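Fellano Table Settings - README

Notes on the tabletop part of the set. Written fast, will clean up later. If something here disagrees with the labels file, trust the labels file.

What it is

Small-meal table settings. Plates, mugs, buns, a bit of fruit, on plain office-type tables. 1,221 pictures in total, 83 different settings. Everything is ordinary stuff you would find in a break room cupboard. No fancy dinnerware, no tablecloths.

Started in February as a side folder of Tromau, got too big, moved out. Old Tromau paths still work for now but don't rely on them.

Folder layout

settings/ - the pictures, one subfolder per setting
labels/ - one text file per picture, same base name
items.txt - list of item names, one per line
splits/ - train and held-out lists
CHANGES - what moved and when (patchy before the second release)

Item names

Keep them short and lower case. Color first, then the thing. "lavender plate", "teal mug", "pumpkin bun". Material only if you need it to tell two items apart. Left and right are always as seen in the picture, not from the far side of the table. We got this wrong in the first release and had to redo 155 label files, so please check.

Buns: the pumpkin ones are steamed buns shaped like pumpkins, orange and white. Label is "pumpkin bun", never "pumpkin". There are no real pumpkins in the set. If a bun is partly hidden it still gets a label, add "partial" after the name.

Crumbs: not an item. Put "crumbs" in the surface field if you can see any on the table. A speck on a plate does not make the plate "used". A plate counts as empty unless there is food on it.

Cable holes in tables: part of the table, don't label. A few early files have them as "black dish", which is wrong, fixes welcome.

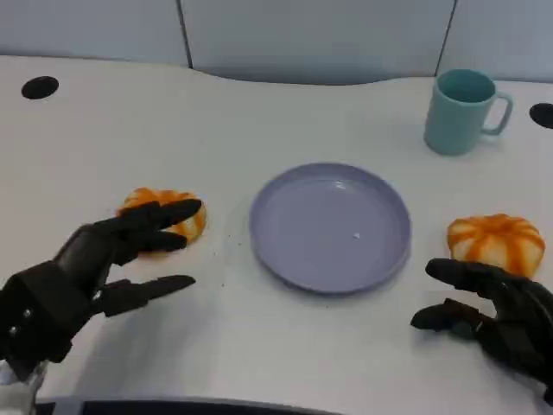 Buns and plate, white table. Labels: lavender plate (empty), pumpkin bun left (partial), pumpkin bun right, teal mug. Surface: crumbs.

Mug handles get their own field, values are left, right, toward, away, hidden. The mug in the sample above is "right". Plates have no direction so leave the field blank, dont write "none", the reader chokes on it.

Surface and background

Table color goes in the surface field along with the crumbs. Background is one word, "panels" or "wall" or "open". Nothing finer than that. Berchtold asked for panel colors at one point, it's on the list, not done.

Known problems

- Pale items on white tables. Edges are hard to see and the outlines wander a bit.
- Glare on plastic plates. Sometimes labeled as a mark on the plate. It isn't.
- "cup" and "mug" are both in items.txt. Use mug if it has a handle.
- Held-out list has one setting that is also in train. Will be fixed in the next relase.
- Not much variety in food. Lots of buns.

Splits

Train is 1,000 pictures, the rest are held out. Split by setting and not by picture (apart from the slip above). Please keep it that way if you make your own.

Adding settings

Make a new subfolder, take the next free number, add any new names to items.txt at the bottom. Don't sort the file, the line number is the item id. Run the check script before you send anything. It catches missing label files and unknown names, it does not catch swapped left and right.

Use

Free for research and teaching. Mention Fellano and the release you used. The Skernstead copy is a mirror and can lag behind, so compare CHANGES before reporting a bug.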